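Thu 10 September

Well, I finally did it. I cleaned out the toy bin AND the drawer under the coffee maker in one evening, and I have the dusty knees to prove it. It started because Ebony Donnelly texted to ask if she could have the play food for her waiting room, and I said sure, it's all together in one place. It was not all together in one place! The bread was in the bathroom. I found a fried egg in a winter boot.

Anyway, the good stuff made it to the table first, and I got all sentimental over the vegetables, which I did not see coming.
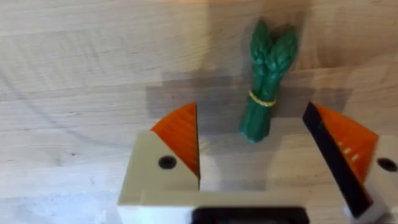
The asparagus, little yellow band and all.

I remember buying that set at Plesari, the place by the bus station that closed, on a day when it rained so hard we just stayed in there going up and down the aisles. I must have been served 1,000 pretend dinners out of it. Soup, mostly. Everything was soup for a while, even the cake. So I'm keeping the asparagus (sorry, Ebony) and she can have the rest, minus the corn, which has tooth marks.

Then the drawer. Oh, that drawer. Takeout menus from Grorano, 3 rolls of tape with no end I could find, birthday candles, a key that fits nothing we own. I made a pile for keeping and a pile for going and then a third pile for things I didn't want to decide on, and guess which one grew. 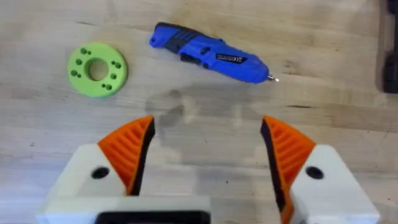 I've been promising since spring to fix the cabinet door that hangs crooked, and my excuse has always been that I can't find the right tool. So much for that, since the blue cordless screwdriver is out on the table now with a bit already in it, right next to that lime-green ring with all the little holes. I have asked everybody in this house what the ring goes to and I get shrugs. It's too nice a green to throw out, so I guess it lives with us until somebody remembers. The door is getting fixed Saturday. I'm writing it down so I can't wiggle out of it.

Supper was late, of course. I had it in my head to make the lentil thing, and at seven I was still sitting on the floor reading an old Dindadura catalog, so it was eggs and toast (real eggs, no boots involved).

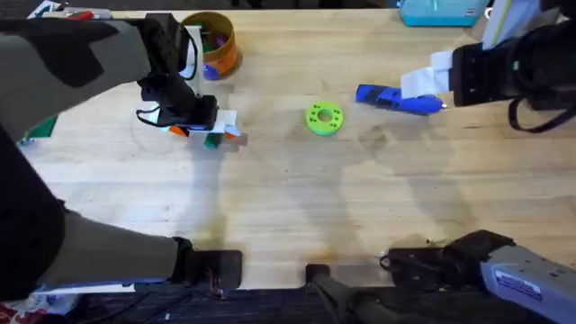 I still have the hall closet to go, and I'm giving myself until October for that one, because there are coats in there I don't want to have feelings about yet. Ebony's coming by for her bag after work tomorrow. I need to wipe the play food down first, and find the lid to the teapot, and call Mom back.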